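Fold your knitwear and leave the hangers for shirts

Every winter I hear the same complaint from people who have spent proper money on a jumper or a cardigan: it has grown. The shoulders have developed points, the body has dropped and the sleeves cover the hands. They blame the wool, or the shop, or the wash. Quite often the culprit is the hanger, and I would like to see heavy knitwear taken off hangers for good.

A cable knit is the clearest case. Cables use more yarn than plain knitting, so the garment is heavy for its size, and on a hanger all of that weight pulls down from two narrow places at the top. A shirt can cope with this. Woven cloth mostly stays where it is put. Knitting is made of loops, and loops give.
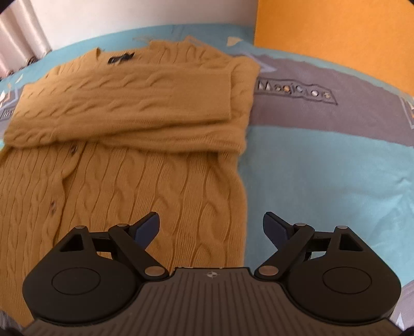

Rūta Grīnberga
Contributing writer, Home and Clothing

The best place to fold a cardigan is on a bed. A table is usually too small and has things on it. The floor is hard on the knees. A bed lets you spread the whole garment out, and the cover has enough grip to hold a sleeve in place while you see to the other one. It does not need to be a smart bed. A turquoise cover with "Magic" written across a grey band does the job as well as white linen.

My method is an old one and takes less than a minute. Lay the cardigan flat and smooth it with your palms, from the middle outwards. Bring one sleeve straight across the upper body and let the cuff end turn down along the side. Do the same with the other. Then bring up the hem, once for a deep shelf and twice for a shallow one.

There are people who will tell you to do the buttons up first. I used to say so myself. I now leave them undone on thick knits, as the front bands lie well enough if you straighten them by hand, and buttons pulled tight can make the edge ripple. On a thin knit I still fasten the top one and the bottom one.

I should be fair to the other side. Hanging is quicker, and you can see what you own. My sister has 21 jumpers on a rail in her flat in Motstead and she can find any of them in the dark. I have a stack, and the one I want is always underneath. Folding also leaves creases if you press the pile down, and a family with small children may feel that a cardigan on any sort of hanger is a victory over a cardigan on the stairs. I accept all of that. I would only say that a crease drops out in an hour of wear, and a stretched shoulder stays.

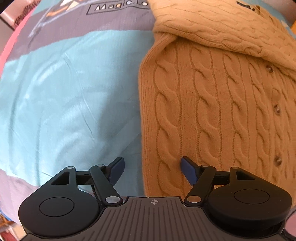
What about the shelf?

The usual objection is space. A chunky cardigan folds into something like a cushion, and a normal drawer will take two before it stops closing. I keep mine on an open shelf, heaviest at the bottom, and never more than four high. The thick ones I don't need between spring and autumn go into a cotton bag under the bed. Plastic boxes are fine too, provided everything is clean and completely dry when it goes in.

Clean matters more than people think. Moths like wool that has been worn, and they are fond of a collar. I wash or air everything before it is put away, and I look the pile over again in February, when I am tired of all of it and tempted to be careless.

If you really must hang a heavy knit, fold it in half lengthways and drape it over the bar of the hanger, so that the shoulders carry nothing. It looks untidy and takes up room, but the cardigan will still fit you next year.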